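Gripper news from the back bench

The new pads came in at the end of August, and I've been putting off writing this until I had something to say besides "they're black and they smell like a tire." Now I do, so pull up a chair.

For anyone who missed the last meeting, we've been trying to decide between two sets of fingers for the small arm. The Gratholm set is molded, tidy, and very smooth, and it picks up boxes and jars all day long without any fuss. The Bremov set takes swappable pads, and you can stick more or less anything on them. Fiifi Zakaria has stuck more or less everything on them (rubber band, bath mat, the soft half of a hook and loop strip, and one terrible afternoon with double-sided tape that I am still picking off the bench).

We started with the easy things. Wood blocks, a plastic cup, a roll of tape. Both sets did fine, and I got bored and went looking for something meaner. Cables! If you've ever asked an arm to pick up a cable you know what I mean. You close on it and it slides out sideways, or you get hold of it nicely and the loose end swings around and knocks over the thing you wanted next.

So cables it was, for most of two evenings. I kept the run log going the whole time, and between the practice runs and the real ones it's now at 3,171 closes since we bolted the arm down, of which 2,790 were on the old controller. The new one is the Abugri box, and I like it a lot. The old controller had about two settings, off and crush. With the Abugri I can creep the fingers shut in little steps and stop when I like what I see on the wrist camera, and that has changed how I work more than either set of fingers has.

My notes so far, for what they're worth. Smooth fingers want to be dead square to the cable. A round cord will roll if you come in even slightly crooked, and a flat one lies down against the finger and then skates. A rough pad forgives a lot more, but it sheds. I've been brushing lint off the jaws between batches and I'd like to try something that doesn't fray.

The wrist camera deserves a paragraph too. We moved it closer in by 12 millimeters, and now I get a good look right down to the fingertips. The trade is that anything sticking up near the lens goes to mush, and you get the shadow of the hand on the table right where you're trying to look. Fiifi wants a ring light. I want to try turning the desk lamp first and save the money.
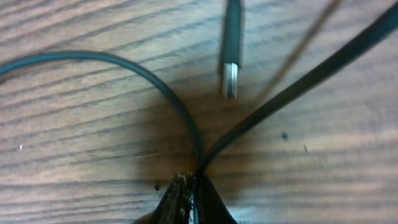 Ernton Robotics Club | Arm and Gripper Group

Two cables in one bite is my favorite test now, a round one and a flat one together between the fingertips. You can see the frayed pad on the left finger, fuzz and all, and the smooth finger on the right. Mixing the two was Fiifi's idea and I was rude about it for a week, so I'd better say in print that I've come around. The rough side does the holding and the smooth side lets you back out cleanly when you let go.

Next up I want to try plugging in a USB connector, starting with the socket clamped to the bench so only one thing can wander off. If you have old cords you don't need, please drop them in the tub by the door. Thick, thin, flat, curly, I'll take them all, though I'd rather not have any with bare wire showing. And if anyone knows a good way to glue silicone to nylon, come and find me!

Recent items
Old controller free to a good home
Jaw pads we have tried so far
Bench sign-up for September 2019
Gratholm fingers: first impressions
How to read the run log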